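Relação de transmissão para a subida de Husevmont

Sestent
Vou em maio, com alforges. Uso pedaleira 36 e cassete até 30. Chega?
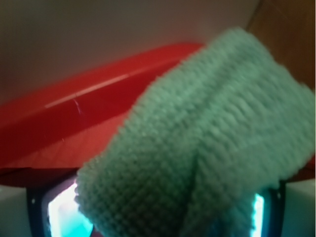 Tecido de malha verde-menta

Cudeo
Com carga, não. Trocava a pedaleira por uma 30. O desenvolvimento passa de 1,2 para 1,0. 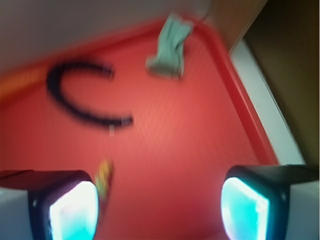 E verifique a capacidade do desviador antes de encomendar.

Amato
Discordo. Subi com 36x30 e alforges, cadência baixa mas constante. São quase 3 horas, com 2 paragens.

Cudeo
Cadência baixa durante esse tempo castiga os joelhos.

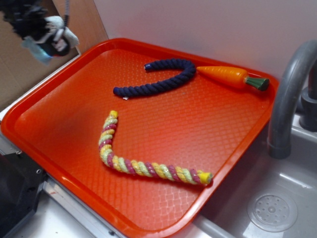
A pedaleira menor só custa velocidade no plano — irrelevante em viagem.

Sestent
Fico com a 30. A corrente mantém-se?
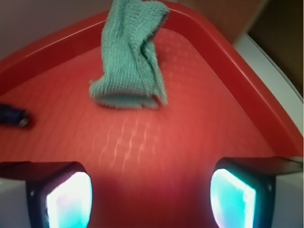

Tempo de leitura: 2 min

Sandro Pace
Convém encurtá-la. Meça no carreto maior, sem passar pelo desviador, e some dois elos.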